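Roupa de malha fica com "orelhas" nos ombros por causa do cabide. Penduro ou dobro?

Publicado em Casa e Arrumação > Roupa e lavandaria
18 de junho de 2020

Liên Mach perguntou a mesma coisa há tempos para casacos, mas o meu caso é com camisolas leves e t-shirts de algodão, por isso abro outro tópico.

Mudei de casa em abril e o quarto novo tem um roupeiro com muito varão e poucas prateleiras. Passei a pendurar quase tudo, incluindo as camisolas às riscas que antes estavam dobradas numa gaveta. Uso cabides de plástico comuns, dos lisos e brilhantes, comprados em conjuntos de 20. Tenho dois problemas.

O primeiro é que as peças de malha ganham um bico em cada ombro. Passo a ferro, volto a pendurar e ao fim de uns dias está igual. O segundo é que as peças de decote largo escorregam para um lado e acabam no fundo do roupeiro.
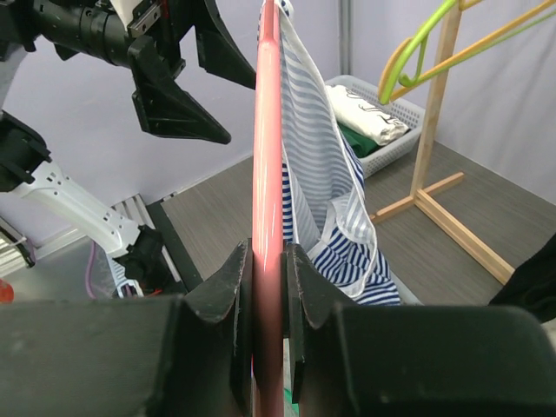 Peça às riscas azuis e brancas junto a uma barra cor-de-rosa, ao que parece de um cabide

Já experimentei virar os cabides ao contrário, pôr as peças mais juntas para se segurarem umas às outras e abotoar o que tem botões. Com as camisas resulta, com as camisolas não. Também já me disseram para enrolar elásticos nas pontas do cabide, mas tenho receio de que marquem o tecido claro.

O que queria saber:

Vale a pena trocar os cabides todos ou só os das malhas?
Há maneira de dobrar uma camisola sobre o cabide sem deixar vinco a meio?
Os bicos que já lá estão saem, ou as peças ficaram estragadas?

O roupeiro tem 200 cm de largura e duas prateleiras em cima, às quais só chego com um banco. Não queria gastar muito.

Hạnh Hoàng

Jannik Harms
respondeu

Malha não se pendura. Dobra e mete na prateleira. As t-shirts também podem ir dobradas.

Cúc Vương
respondeu

Trabalhei oito anos numa loja de roupa e tínhamos esse problema todas as semanas. Vou por partes.

Os bicos aparecem quando o cabide é mais largo do que os ombros da peça, ou quando acaba numa ponta estreita. O peso da camisola puxa para baixo e a malha cede no sítio onde está apoiada. Uma camisa de tecido não estica da mesma forma e por isso aguenta melhor. Antes de comprar seja o que for, mede a distância entre as costuras dos ombros, com a peça estendida em cima da cama, e compara com o cabide. A ponta deve ficar um ou dois centímetros antes da costura, para dentro. Muitos cabides de adulto passam dos 40 cm, e uma camisola de tamanho pequeno fica logo com o bico na manga.

Para tirar os bicos que já tens, se for algodão: molha a zona do ombro com um borrifador, puxa o tecido com os dedos no sentido contrário ao bico e deixa secar na horizontal em cima de uma toalha. Se ainda se notar, passa vapor com o ferro afastado, sem encostar. Em lã faz o mesmo, mas com menos água e sem puxar muito. Nas peças que ficaram penduradas uma estação inteira pode restar uma marca ligeira que só desaparece depois de lavar.

Para pendurar dobrada:

Estende a camisola com a frente para cima.
Dobra ao meio na vertical, manga sobre manga.
Põe o cabide em cima, com o gancho a sair pela axila.
Passa as mangas por cima de um dos braços do cabide e o corpo por cima do outro.
Levanta pelo gancho e acerta.

Assim o peso fica distribuído e não há pontas nos ombros. O vinco a meio nota-se pouco, e em malha sai com o uso. Ocupa mais espaço no varão, conta com isso.

Quanto a escorregar, o plástico liso é mau para decotes largos. Não trocava os cabides todos. Compra um conjunto dos forrados a veludo para as peças que caem e deixa os de plástico para camisas e casacos leves, que neles ficam bem. Se não quiseres comprar, cola uma tira de feltro autocolante na parte de cima de cada braço. Elásticos também funcionam, mas os de borracha ressequem e colam-se ao tecido, e aí tens razão para ter receio com roupa clara.

Mais uma coisa: quando tirares a camisola do cabide, não a puxes pela gola. Mete o cabide por baixo, pela bainha, e tira-o pelo mesmo lado. Em peças de decote apertado é quase sempre assim que a gola alarga. Eu seguro o cabide com uma mão e com a outra vou soltando um ombro de cada vez.

Đức Phí
respondeu

Concordo com a Cúc em quase tudo, só acrescento a parte do roupeiro.

Com 200 cm de varão e tão pouca prateleira, compensa pôr um organizador suspenso de tecido, daqueles com cinco ou seis compartimentos, que se prendem ao próprio varão. Ocupa uns palmos em largura e leva as camisolas dobradas à altura da mão. O meu é da Jendgate e está pendurado há três anos sem problemas. Convém não encher demasiado os compartimentos de baixo, porque o conjunto começa a torcer e a roupa cai para a frente.

Nas prateleiras altas põe o que não é da estação. Eu uso caixas com tampa e escrevo o conteúdo do lado que fica virado para fora.

O feltro autocolante da Preneck descolou-me no verão, com o calor. Tive de limpar a cola com álcool e voltar a pôr outro. Se fores por aí, limpa bem o plástico antes de colar e deixa um dia sem roupa.

As t-shirts de algodão grosso eu penduro sem problema, em cabide da medida certa. As finas dobro.

Comentário de Hạnh Hoàng
Obrigada a todos. Medi e os cabides são três centímetros mais largos do que as camisolas, de ombro a ombro. Vou dobrar as de malha num organizador e pôr feltro nos cabides das peças de decote largo. A borrifadela com água já fiz numa azul e está a secar em cima da toalha.

Comentário de Cúc Vương
Deixa secar até ao fim antes de a dobrares, senão marca outra vez.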